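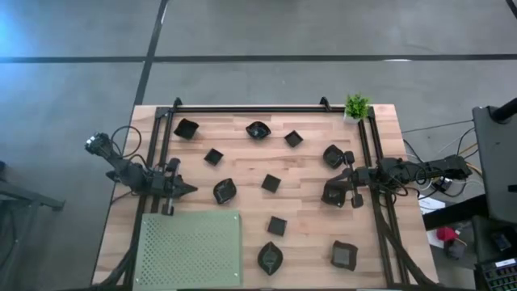 Small dishes are the first thing to go missing in any kitchen, according to Aiguo Cheng, and the last thing anyone thinks to buy. Cheng has been saying so to tableware makers for years. Gravitz agrees, and has built its new range of black serving dishes on that complaint.

**Drultard small dishes go on sale 19 Sep 2018**

Gravitz today adds Drultard to its tableware list. The range is made up of small black dishes for sauces, salt, olives, nuts, pickles and the other things that end up in the middle of the table. It comes in 2 basic shapes: a shallow square dish, sold in several sizes, and a pointed bowl shaped like a leaf.

The dishes can be bought singly or in boxed sets of six. A boxed set can be all square, all leaf or mixed. Shops may also order loose stock in any combination, with no minimum for existing Gravitz accounts.

**Why black**

An early version of the range was planned in white and pale gray. Gravitz dropped both colors in April, after a trial in which 467 households were lent sample dishes and asked to keep using their own plates alongside them. Most people already had white plates. They wanted something that would go with those plates without having to match them, and black was the color they asked for most often.

The trial also changed the shapes. A round dish was part of the first plan, but people said they had plenty of round bowls at home. The leaf-shaped bowl took its place. It was drawn by the Luo studio, which also worked on the squares.

"People set a square one straight, then somebody reaches for the olives and it ends up turned like a diamond," Cheng said. "I like it better that way. A table with food on it should look used."

**Setting a table with them**

Gravitz suggests starting with more squares than leaves. The smallest squares are meant for salt or dipping sauce, the larger ones for nuts, sliced fruit or bread. The leaf bowls suit longer foods such as green beans or small peppers. On a pale wood table the dishes need no cloth or runner under them - the dark shapes show up well against the grain.

The dishes can also be used away from meals, for keys, rings or paper clips.

**Where to find them**

Drultard will be carried by 961 stores, including all branches of Jilurton, which will show the full range on open tables so that customers can try out their own groupings. Online orders open the same day through the Gravitz shop. Care instructions are printed on a card in each box.

Sample dishes for photography and review can be requested from the Gravitz press desk. Please state whether square, leaf or both shapes are needed, and allow two weeks for delivery.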